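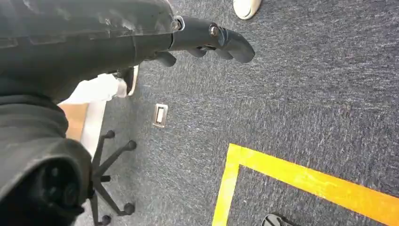 Firouzeh Ghasemi wrote in after the last desk column to ask how much longer I intended to avoid the subject of cardboard, given that I'd now reviewed organizers in steel, felt, bamboo and something the manufacturer called "vegan slate." She has a drawer full of adapters and a limited budget, and she felt I was being a snob.

I was. So I ordered the Clullness, a divided desk box in plain brown corrugated cardboard, and put it to work in room 1231, where the desks are beige, the carpet is gray and small objects go to retire.

It arrives flat. The weight on my kitchen scale was 213 grams, instructions included, and the instructions are a good share of that. There are 3 drawings and no words. The second drawing shows the partitions already slotted together, so the step you actually need took place somewhere between drawings one and two, offstage. I got it on the third try. Bahman Hosseinzadeh did his in under a minute while on the phone and has been gracious enough to bring it up only at lunch.

Once it's together, I have to say, it's pretty good. The partitions cross snugly and give you compartments of a few different sizes, and there's no lid to lose. I don't miss the lid. My steel organizer, the Trelturden, came with a hinged one that closed with a noise like a car door, and I stopped putting things in it during meetings.

The walls are low enough that you can reach in from behind without looking, which matters if you type with one hand and forage with the other. I do this all day. The felt Mansour was so soft-sided that foraging tipped it over. 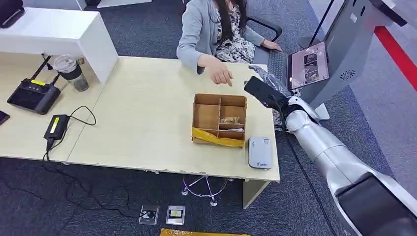 The Clullness at its post on the shared desk, with the laptop within reach.

Now the complaints. The bottom front edge is where a cardboard box gets bumped, dragged and leaned on, and I'd have liked a double fold there. Tape works fine and costs almost nothing, but it does make your new purchase look like something that has been through the mail twice.

Then there's weight. I loaded one compartment with over 2000 staples, still in their little boxes, and the nearest partition took on a lean it has never quite given up. Keys and a charger, fine. Treat it as a home for light odds and ends and you'll get along. Anything as big as a router or a power bank is better off beside the box.

Spills: I put a teaspoon of coffee in one corner on purpose. The stain is permanent and shaped like Ohio. Keep your tumbler on the other side of the desk.

It also slides. On a smooth desktop the thing travels an inch or so whenever you grab for a paper clip, and by Saturday mine had migrated most of the way to Sepehr Karimi's keyboard. Two dots of poster putty fixed it.

Good: cheap, light, quick to empty (turn it over), easy to cut down with scissors.
Not so good: the drawings, the front edge, coffee.

Would I swap it for the Trelturden? I already have. The Trelturden is holding a door open. Firouzeh, buy the cardboard one, and get a roll of tape while you're out.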